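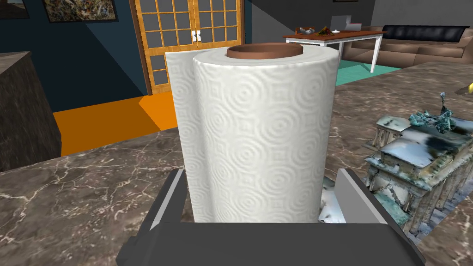 클릴소프 공유 부엌 겨울 안전 점검표 (코멘트 포함)

점검일: 2018년 12월 7일
장소: 클릴소프 하우스 3층 공유 부엌, 식사 공간, 복도 창고
점검: 밀라그로스 프리에토
동행 및 재확인: 칼키단 아드마수
다음 점검: 1월 중

표시 방법은 지난번과 같습니다. 양호 / 보완 / 사용 중지. 칸이 좁아서 늘 못 쓰던 이야기를 이번에는 항목마다 길게 달았어요. 저는 이 점검 도는 날이 정말 좋습니다. 다 같이 쓰는 부엌이 한 철을 어떻게 보냈는지 손잡이 하나, 고무 패킹 하나에 다 나와 있거든요! 읽다가 자기 이야기 같으면 조용히 고쳐 주시면 됩니다.

가. 전기

1. 조리대 쪽 콘센트 덮개
결과: 양호
덮개가 모두 제자리에 있고 흔들리는 곳도 없습니다. 가을에 새로 끼운 것이 색은 조금 튀지만 아주 단단하게 물려 있어요.

2. 멀티탭
결과: 보완
전기주전자와 토스터가 또 한 멀티탭에 꽂혀 있었습니다. 둘 다 열을 내는 제품이니 벽 콘센트에 각각 꽂아 주세요. 멀티탭은 휴대전화 충전이나 라디오 정도에만 씁니다. 칼키단이 멀티탭 옆면에 '주전자 금지'라고 큼직하게 써 붙였는데 글씨가 아주 멋집니다.

3. 냉장고 뒤 먼지
결과: 보완 후 양호
솔직한 감상을 적자면 담요 한 장이 나왔습니다. 플러그를 뽑고 긴 솔로 털어 낸 뒤 다시 밀어 넣었고, 벽과 냉장고 사이 간격도 예전처럼 맞춰 두었습니다. 소리가 눈에 띄게 조용해져서 둘이서 손뼉을 쳤어요.

4. 누전차단기 시험 버튼
결과: 양호
누르자마자 딱 하고 내려갔습니다. 시험 전에 밥솥 쓰는 사람이 있는지 꼭 물어볼 것. (지난번 일은 다시 사과드립니다.)

나. 불과 열

5. 전기레인지 주변 여유 공간
결과: 보완
행주걸이가 레인지 옆에 붙어 있어서 옮겼습니다. 레인지 가장자리에서 약 300밀리미터 안에는 천, 종이, 비닐을 두지 않기로 합니다. 키친타월도 당연히 들어갑니다. 자를 가져다 대 보면 생각보다 넓어서 깜짝 놀라실 거예요. 창가 쪽으로 옮긴 행주걸이는 햇볕까지 받으니 오히려 더 좋은 자리를 찾은 셈입니다.

6. 후드 필터
결과: 보완
기름이 끈적하게 남아 있습니다. 뜨거운 물에 베이킹소다를 넉넉히 풀어 담가 두었다가 부드러운 솔로 문지르면 됩니다. 필터를 빼는 날은 튀김을 하지 말아 주세요. 후드 등은 밝고 깜빡임 없음.

7. 소화기와 방화 담요
결과: 양호
소화기 압력계 바늘이 녹색 범위에 있고 안전핀과 봉인도 그대로입니다. 방화 담요는 출입문 쪽 벽에 걸려 있어서 불을 등지고 꺼낼 수 있습니다. 이 위치를 제안한 사람이 칼키단인데, 볼 때마다 감탄합니다. 다만 담요 앞에 장바구니를 걸어 두신 분이 계셨어요. 그 고리는 장바구니 고리가 아닙니다. 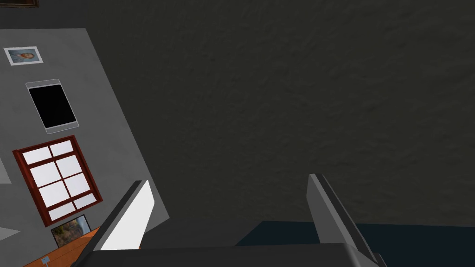
8. 연기 감지기
결과: 양호
부엌 천장과 복도 것 모두 시험음이 제대로 울렸습니다. 144호에서도 들리는지 문을 닫고 확인했는데 또렷하게 들렸습니다. 건전지는 이번에 모두 새것으로 바꾸고 날짜를 안쪽에 적었습니다.

9. 오븐 장갑
결과: 사용 중지
엄지 쪽 솜이 다 빠졌습니다. 정든 장갑이라 마음이 아프지만 보내 줍시다. 새 장갑은 린넨 상점에 손목까지 올라오는 긴 것으로 부탁해 두었어요. 도착할 때까지는 두꺼운 냄비집게를 쓰고, 젖은 행주로 뜨거운 그릇을 집는 일은 절대 없기!

다. 작업대와 식탁

10. 상판 모서리와 이음매
결과: 양호
손바닥으로 모서리를 따라 천천히 훑으며 걸리는 곳이 있는지 봅니다. 눈으로만 보면 놓치는 것이 많아요. 싱크대 옆 이음매 실리콘이 조금 누렇지만 들뜨지는 않았습니다. 다음번에 색이 더 변했으면 새로 쏘는 쪽으로 적어 두겠습니다.

11. 도마
결과: 보완
생고기용과 채소용이 같은 칸에 포개져 있었습니다. 칸막이를 세우고 따로 꽂았습니다. 칼자국이 깊은 도마는 사포로 다듬어 보고, 그래도 안 되면 화분 받침으로 새 삶을 주려고 합니다. 후보자(화분) 모집 중입니다.

12. 상판 위 물건 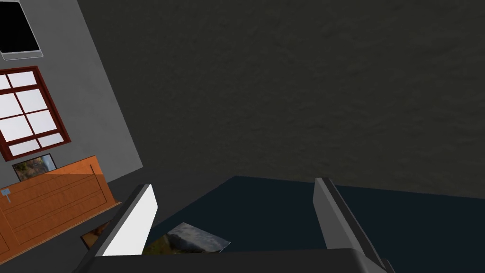 상판 점검에서 제가 제일 신나게 권하는 방법은 낮은 각도에서 손전등을 비추는 것입니다. 서서 내려다볼 때는 말끔하던 곳에서 설탕 알갱이, 말라붙은 물방울, 가느다란 유리 조각까지 줄줄이 나타나요. 사진에 있는 것 같은 짙은 남색 상판이라면 밝은색 가루는 금방 보이지만 간장이나 커피 자국은 잘 숨으니, 색만 믿지 말고 손전등을 꼭 한 번 돌려 보세요. 돌 같은 무늬의 납작한 물건처럼 모양이 고르지 않은 것이 놓여 있다면 들어서 밑면까지 봅니다. 밑이 까슬하면 끌지 말고 들어서 옮기고, 뜨거운 냄비를 올릴 받침은 열에 견디는지 확인된 것만 씁니다. 예쁜 물건과 안전한 받침은 별개의 문제예요. 둘 다라면 더없이 좋고요!
결과: 보완 (받침 몇 개는 밑면에 펠트를 붙일 예정)

13. 의자 다리와 나사
결과: 보완 후 양호
앉아서 좌우로 흔들어 보고 삐걱거리는 것은 뒤집어서 육각렌치로 조였습니다. 창가 의자는 나사 길이가 달라서 창고의 여분으로 바꿨습니다. 칼키단이 직접 올라앉아 춤까지 춰 봤으니 믿으셔도 됩니다. (춤은 공식 점검 항목이 아닙니다.)

라. 물과 바닥

14. 싱크대 하부 배관
결과: 양호
마른 휴지로 이음 부분을 한 바퀴 감싸 보고 젖는지 확인했습니다. 보송보송합니다. 세제와 표백제는 뚜껑을 닫아 세워 두었고, 서로 다른 세제를 섞지 말라는 안내문도 새로 뽑아 붙였습니다.

15. 온수 온도
결과: 보완
처음 틀 때 갑자기 뜨거워집니다. 펠룰스카 설비에 연락해 두었고, 기사님이 오실 때까지는 손잡이를 가운데에서 시작해 천천히 돌려 주세요. 아이들과 함께 손을 씻을 때는 어른이 먼저 손등으로 온도를 봐 주시고요.

16. 미끄럼 방지 매트
결과: 보완
싱크대 앞 매트 모서리가 말려 올라옵니다. 뒤집어서 하룻밤 무거운 책으로 눌러 두고, 그래도 올라오면 교체합니다. 장씨네 국수 달력 뒤에 매트 치수를 적어 놓았으니 사러 가시는 분은 참고하세요.

17. 통로
결과: 보완
겨울이라 장화와 젖은 우산이 문 앞에 모입니다. 우산통을 문 안쪽 구석으로 옮겼더니 문이 활짝 열려요. 이런 작은 변화가 이렇게 기분 좋을 일인가 싶을 만큼 시원합니다. 비상구 유도등도 잘 켜집니다.

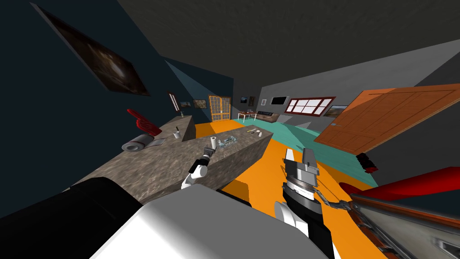

마. 식품 보관

18. 냉장실 온도와 정리
결과: 양호
온도계는 가운데 칸에 그대로 두세요. 날고기는 맨 아래 칸, 뚜껑 있는 통에. 이번에는 모두가 아주 잘 지켜 주셨습니다. 박수!

19. 이름과 날짜 표시
결과: 보완
주인을 알 수 없는 잼이 있습니다. 곰팡이는 보이지 않지만 언제 열었는지 알 길이 없어 버리기로 했습니다. 펜을 냉장고 문에 끈으로 묶어 두었으니 통을 넣기 전에 이름과 연 날짜를 적어 주세요. 끈은 일부러 길게 잘랐습니다.

20. 마른 식품 선반
결과: 양호
쌀과 밀가루는 밀폐 용기로 다 옮겼고 벌레 흔적도 없습니다. 견과류 통에는 빨간 스티커를 붙였습니다. 알레르기가 있는 이웃이 계시니 견과류를 덜어 쓴 숟가락은 바로 씻어 주세요.

바. 구급함

21. 내용물
결과: 보완
화상용 거즈가 모자라고 작은 반창고는 넘칩니다. 방수 반창고를 찾는 분이 많아서 이번 주문에 같이 넣었어요. 가위는 부엌 가위와 바뀌어 있던 것을 제자리로 돌려놓았습니다. 구급함 가위로 김치를 자르신 분, 맛있게 드셨기를 바랍니다.

22. 화상 응급 안내문
결과: 양호
흐르는 시원한 물로 식히기, 반지와 시계 빼기, 얼음 직접 대지 않기. 글씨가 크고 그림도 있어서 급할 때 보기 좋습니다. 코팅 끝이 들뜬 곳은 테이프로 눌렀습니다.

남은 일

온수 조절: 펠룰스카 설비 방문 후 밀라그로스가 다시 확인
후드 필터 세척: 칼키단, 튀김 없는 날로 잡기
오븐 장갑과 화상용 거즈: 도착하면 게시판에 표시
받침 밑면 펠트: 손재주 있는 분 환영, 재료는 복도 창고 서랍에 있음
매트: 책으로 눌러 본 뒤 결정

고친 항목 옆에는 연필로 이름과 날짜를 적어 주세요. 점검표 원본은 냉장고 옆 집게판에 걸려 있고, 빈 양식은 그 뒤에 끼워 두었습니다.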